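Living with the chair robot: office tips from our floor

Quick page this time — half of you asked the same things at the Mikkelsen site so I'm writing it down once. We've had the two-arm robot tidying the Prakotville office since October. It does chairs. Chairs to desks, chairs away from desks, all 52 of them on our floor. What follows is what we've learned about sharing a room with it, in no order.

1. Leave the armrests clear

Armrests are what it goes for. No jackets, no headset hung over the end, no tote bag straps. A cardigan will stop it dead and then somebody has to walk over and hit resume. Same goes for the back of the chair really. We put 8 coat hooks by the door and that mostly fixed it. Also check the armrest screws once a month, a wobbly pad gets worse fast with all the handling. Hex key is in the Zostwood drawer.
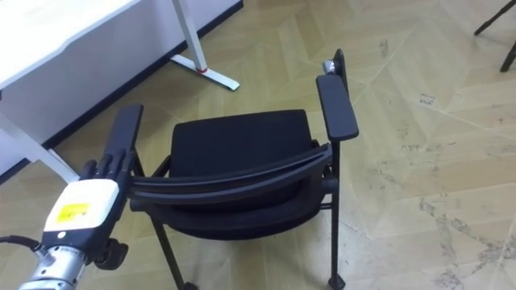
2. Stop pulling chairs out of its hands

Everyone does this in the first week. You're late, your chair is being moved, you grab it. Don't. Wait, or take another one. If you realy need that one press pause on the wall tablet and give it a moment. Inger Ketilsson on our floor got into the habit of saying "mine" out loud, which does nothing, but it warns the rest of us.

3. Casters and floors

Hair and thread in the casters was always a problem, now it shows up more. Turn the chair over, cut the wrapped stuff with a seam ripper, pull it out with tweezers. Drop of silicone spray, wipe off the extra. Not cooking oil, please, somebody tried.

Scuffs are the bigger complaint. The cleaning crew used to lift chairs onto the desks and mop under. They don't lift anymore — good for their backs, and two of them told me they sleep better — but now they work to a timetable, floor has to be done between runs, and they weren't asked about the times. Ask them first if you are just setting up. On our herringbone floor the dark marks sit out in the open part, to the right of the chair, well away from the desk, so that's where the melamine sponge goes. Damp, light pressure, along the grain and then dry it right away. Tennis ball on a stick works for fresh ones. Don't soak the seams. 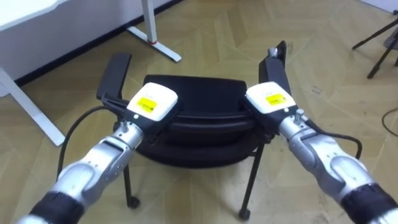 4. What changed for who does what

People want to know if jobs went. At ours, no. The evening set-up shift went though, and that was 45 minutes of extra pay a night for whoever wanted it, and a few people counted on it. Management at Sanier moved those hours to supply orders and meeting room prep after we made a fuss. Not quite the same, less chatting. Worth sorting out before the thing arrives and not after. Get it in writing. 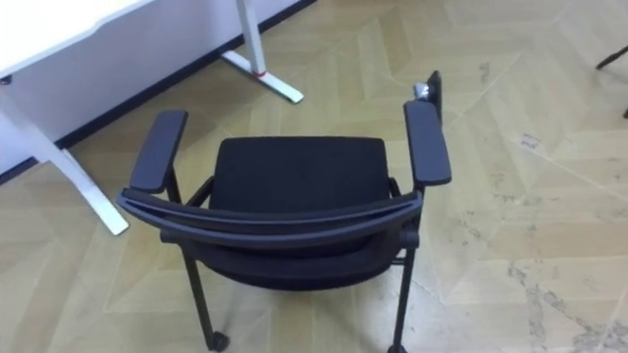
The other change is smaller, you start noticing where you leave stuff. I used to park my chair wherever. Now I push it in square to the desk, back facing out, because it saves a run. So who trained who I don't know. New people pick it up in a day or two without being told.

And learn the basics of the machine even if it isn't your job. Where the stop is, what the tablet messages mean. We wrote ours on a index card and taped it up by the light switches. Before that only one person knew and she went on vacation.

5. Give it room

Push desks back to the wall where you can. Keep bags and boxes out of the open floor, and any loose cables too, cord clips cost next to nothing. Stools and stands go at the edges. And keep yourself out from between the arms and the chair, no reaching in for a dropped pen. Pen can wait.

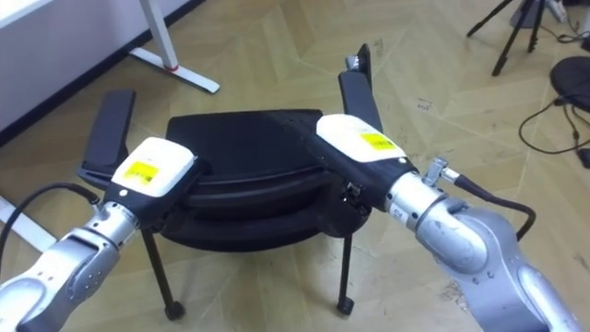 6. Keep a log

Spiral notebook by the tablet. Write down every stop, what chair, what was on it. We had 117 entries by spring and nearly all of them were coats, bags or a loose armrest. Without the book we'd have blamed the machine and paid for a service call. Also handy when the cleaning crew says the timetable doesn't work, you have it on paper.

7. Dusting

Microfiber, dry, for the mesh type seats. Lint roller for fabric. Wipe armrests with dish soap and water on a cloth, wring it out well, and dry them before the next run. Greasy armrests slip. Hand cream is the worst for this, sorry.

More next time on the meeting room tables, which are a whole other thing. Send me your caster fixes if you got any.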